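How to fix a squeaky wood floor (from above, in an afternoon)

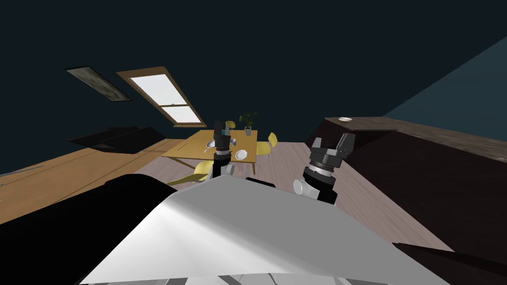
Plank floor and light wood dining table, rendered view.

OK quick one. Squeaky boards. Had three emails asking so writing it all down in one go before dinner.

Most squeaks are wood rubbing on wood, or a board riding up and down on a nail. That's it. You don't need a new floor. You need to stop the board moving, or make the rubbing quieter.

What you need

- painter's tape
- talc or powdered graphite (graphite is messy on pale boards, use talc)
- soft brush, old toothbrush fine
- drill, small bits
- trim screws, or one of those snap-off screw kits
- stud finder. Or a strong magnet on a string
- wood filler close to your floor color
- hammer and a block of scrap wood
- vacuum

Step 1. Find the squeak

Do it at night or early, 6 am is good, house is quiet. Furnace off if it's loud. Socks, no shoes. Walk slow, heel then toe, one board at a time. Every time it complains, piece of tape. Get somebody else to walk while you kneel with your ear near the floor, much faster. The noise is often one or two boards over from the foot.

Do it in winter if you can. February is when mine are worst, dry air, boards shrink, gaps open up. If you fix it in a humid month you may miss half of them.

Move the furniture. Yes all of it. Table legs pin boards down and hide squeaks, then you shift the table six months later and there it is.

Step 2. Try powder first

Vacuum the gap. Shake talc along the joint, brush it in, lay a cloth over and walk on it for a minute or two. Vacuum what's left on top. Repeat if it got quieter but not quiet.

This works on maybe half of mine. It wears out, so expect to redo it. Don't use oil. Don't use spray lube. It stains the edges and then finish won't stick there later.

Step 3. Bang the block

If you see a nail head standing proud, put the block next to it, tap the board down, then set the nail with a punch. Light taps. You'll dent soft wood in a second, I have the dents to prove it.

Step 4. Screw it down

For boards that really move. Find the joist first. Joists are usually 16 inches apart in newer houses, older houses who knows, mine wander. Mark with tape.

Stop here if you have radiant heat in the floor, or you're over a concrete slab, or it's a click-together floating floor. Different jobs. A screw through a floating floor will make it buckle. And if there's plumbing or wiring under there find out where it runs beforehand.

Otherwise:

1. Drill a pilot hole through the board only, slightly smaller than the screw.
2. Countersink a little so the head goes under.
3. Stand on the board. Your whole weight. Have to close the gap before the screw goes in or you just lock the gap in place.
4. Drive the screw into the joist. Slow at the end. Stop when it's snug.
5. Walk it again.

With the snap-off kind the collar stops the screw at the right depth and you rock the tool sideways til the head breaks off below the surface. Practice on scrap first, or in a closet.

Two screws at a slight angle toward each other hold better than one straight. Henryk Kurek showed me that when he did the upstairs hall in the Calow Street house, and I've done it that way since.

Step 5. Fill

Filler in the hole, a bit high. Let it dry properly, overnight is better then what the tub says. Sand with 180 by hand, along the grain, just the spot. Dab of finish. Mix two filler colors if the boards vary.

If you can get underneath

Basement ceiling open? Lucky. Have someone walk above, look for the gap between joist and subfloor. Thin shim, smear of wood glue, slide it in until it touches. Don't hammer it, you'll lift the floor and make a new squeak next door. For a longer gap run a bead of construction adhesive along both sides of the joist and stay off the floor for the night.

What it costs

I spent 46 dollars total, and most of that was the screw kit. A flooring guy quoted me 1,574 for lifting and relaying the same room. Used 67 screws, which sounds like a lot but it's a big dining room and I was thorough.

When it's not a squeak

Board feels spongy, or sinks: could be rot or a cracked joist. Get it looked at. Same for dark stains, or a dip that keeps growing. Popping sounds with nobody walking are normaly just the house cooling off.

Stairs are their own thing, will do those next. Somebody (Konrad Borkowska) asked about squeaks right at the wall. Check the baseboard isn't nailed through into the floorboards. Pull that nail, refasten to the wall, done.

Related

Filling gaps between old floorboards
Felt pads: which ones stay on
Quiet a squeaky door hinge
Getting water rings off a wood table
Sanding one board without doing the whole room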